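Small printed arm on a table: the shoulder loses its zero after a while

Reading time: 3 minutes

Posted May 6, 2018 by drolleo_bench

Hello all. I look after a small printed arm which is fixed to the front edge of a table. Its work is simple, it goes to a cup and comes back. My trouble is the shoulder. After over 138 cycles the arm comes down lower than it should, and I must set the zero again. I have tightened the horn screw and changed the servo once, but the fault came back.
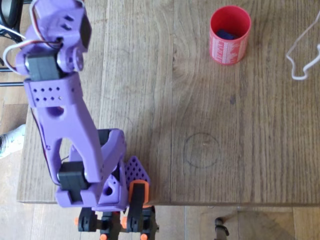
Arm and cup on the bench, shoulder at the lower end.

The clamps at the base feel firm when I pull them by hand. Supply is a Clerberg unit, and I did not change it since I built the arm. What should I check first?

Reply by pavard_fan

Check the clamps again, but with the arm moving. Pulling by hand tells you little. Put a thin piece of card between clamp and table, and if it works its way out, you have found your fault. Mine did this on a soft wood top.

Reply by Idris Beddoe

I do not agree with the card test. Card is soft and will itself let the base move. Draw a pencil line along the base plate and look at the line after a long run. If the plate has stayed on the line, leave the clamps alone and go to the servo.

Also, how are your wires fixed near the wrist? When a loop is too short it pulls at the far end of the travel, and a small servo at the shoulder has to fight it.

Reply by drolleo_bench

Thank you both. I made the pencil line and the plate is still on it after two long runs. So I think the clamps are good. About the wires, please look at how the loop goes over the wrist when the arm is reaching to the cup. 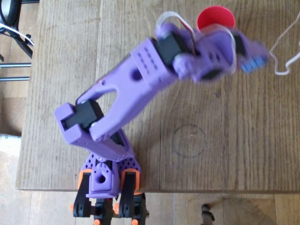

Page 3 of 5

Reply by Idris Beddoe

The loop looks long enough to me in that position. I would look at the other end of the travel too, with the arm folded back.

Reply by jarman_tools

I think you are all looking in the wrong place. Measure the voltage at the shoulder servo while it lifts. If it drops, the servo can miss its position, and no clamp or wire tie will help.

Reply by pavard_fan

A weak supply would make all the joints bad, and he says only the shoulder is.

Reply by jarman_tools

Not always. The shoulder carries the most weight, so it suffers first.

Reply by drolleo_bench

I have measured now. The voltage drops a little when the arm lifts, but I don't know how much is allowed. I will borrow a stronger supply in July and write the result in this thread. Until then I set the zero each morning.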